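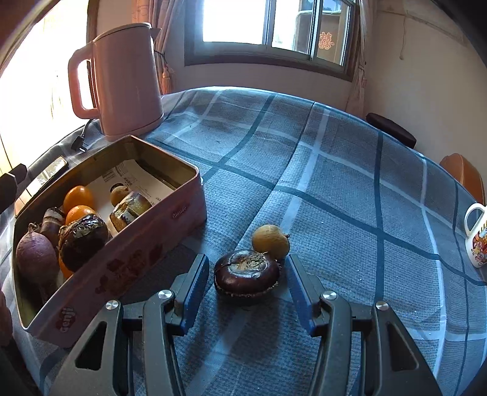
Liment extends hand-guided teaching to household tables

Liment has begun recording everyday sorting work in private homes in Urkutville. Staff use a hand-held gripper to show the movements a robot arm is later expected to learn, among them picking up fruit and root vegetables at a tin.

The collection stands at 1,459 demonstrations and is due to reach 3,000 in September. Project lead Huệ Hà said that small, uneven items remained the priority.
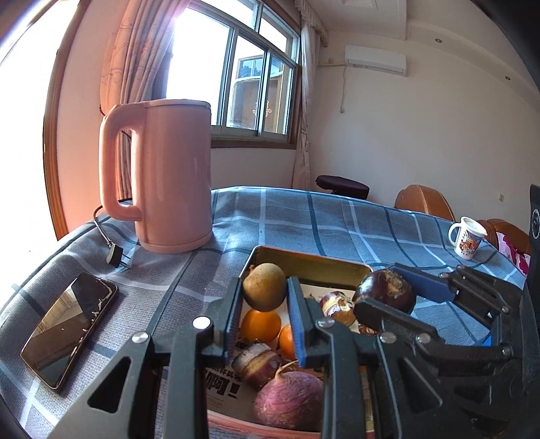

The gripper in use over a tin of produce. Photo: Liment

Enquiries should be addressed to Troels Hafþórsson at the Stokov office.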